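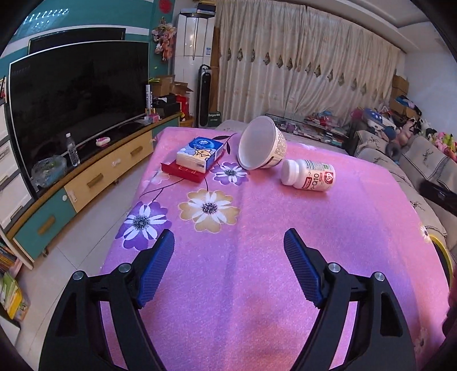

4. Setting up disruption alerts

Section 4 covers the alert service in the Celtside travel desk system. It applies to desk operators and to account administrators at branch level. Read section 3 (Traveller records) first. An alert can only be sent to a traveller whose record is complete.

Alerts are of three types:

Type A: Suspension. A carrier, port or government has stopped services on a route for a stated period.
Type B: Entry rule change. The papers, tests or forms needed to enter a country have changed.
Type C: Timetable change. A service still runs but at a different time or from a different terminal.

Types A and B are always sent to the desk as well as to the traveller. Type C goes to the traveller only, unless the desk copy option is on (see 4.3).

4.1 Before you start

You need:

An operator login with the Alerts right. The branch administrator grants this under Staff > Rights.
The branch code. For the Tredamell office this is 106. For the Lill office it is 602.
At least one active booking to test with.

Note: Logins created before November 26, 2023 do not carry the Alerts right, even where the holder has full booking rights. It must be added by hand.

4.2 Switching on the alert feed

1. Log in and open Desk > Services > Alert feed.

2. Enter the branch code in the first box. Do not add spaces or a leading zero.

3. In the Source list, tick Carriers and Government notices. Leave Ports unticked unless the branch handles ferry bookings.

4. Set Check every to 60 minutes. Shorter intervals may be chosen during a period of heavy disruption but should be returned to 60 afterwards.

5. Press Save. The status line changes from Off to Waiting. It changes to On after the first successful check.

6. If the status line still reads Waiting after two intervals, go to 4.6.

Caution: Do not switch the feed off and on again while the status is Waiting. Each restart clears the queue, and notices received in the meantime are not fetched a second time.

4.3 Choosing who receives what

1. Open Desk > Services > Recipients.

2. Select a traveller group. New branches have one group, All travellers.

3. For each alert type, choose Email, Text message or Both. Type A should be set to Both.

4. To copy Type C alerts to the desk, tick Desk copy. In a large branch this produces a high volume of messages in December.

5. Enter the reply address. Replies to text messages are not delivered to anyone, so the reply address must appear in the body of the message. The standard templates include it.

6. Press Save group.

A traveller who belongs to more than one group receives one alert only. The settings of the group highest in the list are used. Change the order with the arrows at the right of each line.

Note: A group can hold up to 1000 travellers. Beyond that number the group must be split before it can be saved.

4.4 Matching alerts to bookings

The system compares each notice with open bookings using the route, the travel date and the carrier. Type B notices are matched on the country of entry and on the nationality held in the traveller record.

1. Open Desk > Services > Matching.

2. Set the date margin. A margin of one day catches overnight services and connections that pass midnight. The factory setting is zero.

3. Tick Include transit points if travellers change aircraft in a third country. A suspension often covers passengers in transit as well as those arriving, but this differs between countries and the wording of each notice must be read.

4. Tick Hold for review if an operator is to approve each alert before it goes out. With this option on, nothing is sent outside desk hours.

5. Press Save.

Caution: Where a traveller holds two passports and only one is in the record, Type B matching uses the recorded one. Check with the traveller before advising them to cancel.

4.5 Sending a test alert

1. Open a booking that belongs to a member of staff. Do not test on a customer booking.

2. Choose Actions > Test alert.

3. Pick Type A and the template Suspension, short period.

4. Fill in the start and end times. Both are in the local time of the place of arrival.

5. Press Send test. The word TEST is added to the start of the subject line and to the text message.

6. Check that both messages have arrived and that the reply address is right.

7. Repeat for Type B.

Test alerts are kept in the log for 60 days and are left out of the monthly report.

4.6 Faults

Status stays at Waiting
The branch code is wrong, or the feed has not been released for the branch. Check the code. If it is correct, contact the Zavedska support line and quote it.

Status shows Partial
One source has not answered. Notices from the other sources are still being processed. The missing source is tried again at the next interval.

Alert sent for a booking already cancelled
The booking was cancelled with the carrier but not in the desk system. Close it under Bookings > Status.

Traveller received an alert in the wrong language
The language field in the record is blank. The system then uses the language of the branch.

Suspension lifted early, no message sent
The end of a suspension is not a notice type of its own. Open the original alert, choose Withdraw, and enter the new end time. A withdrawal message is sent to everyone who received the first one.

4.7 Records

Every alert is logged with the time sent, the template used and the name of the operator who approved it, if any. The log cannot be edited. To export it, choose Log > Export and select the dates. The file opens in any spreadsheet program.

Requests for entries that have passed out of the log go to Anathi Hendricks, system records, through the form under Help > Records. State the branch code and the booking reference.

Section 5 deals with refunds and rebooking after a Type A alert.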